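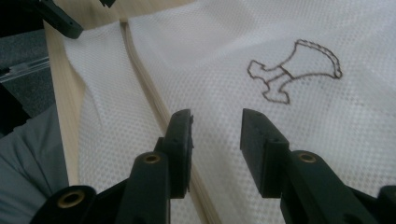
white mesh, one outline drawn on, a whole lot of evening left

ok so a thread about learning to sew at 65, for anyone who's been putting it off

I signed up for the night class at the Cirkden library in December mostly to get out of the house. I figured I'd hem one pair of pants and quit. Reader, I have now bought a second pair of scissors and I get mad when people use them on paper

first thing I learned: pressing is half the job. I always thought my mother was fussy with that iron. Nope! She was right, and I owe her 30 years of apologies for the eye rolling

second thing: thread tension. Mine was so far off that the underside of my first tote bag looked like a bird had started a nest and changed its mind. Châu Kiều leaned over, turned the dial 2 clicks and went back to her zipper. Didn't say a word. I love her

also please buy more pins than you think you need. I have a box of 1000 and I swear most of them live in the rug now

people keep asking what machine I use. It's my aunt's old one, it weighs as much as a small cow, and it goes forward and backward -- that's it, and that's plenty for a beginner

things I've finished so far: the tote, a pillow cover, a curtain for the back door that's a little short on one side (the dog doesn't mind)

things I've started and hidden in a drawer: one shirt. Set-in sleeves are a mean trick and I'm not ready to talk about it

Tài Doãn wants an apron next, with pockets. Lots of pockets. I said by spring -- didn't say which spring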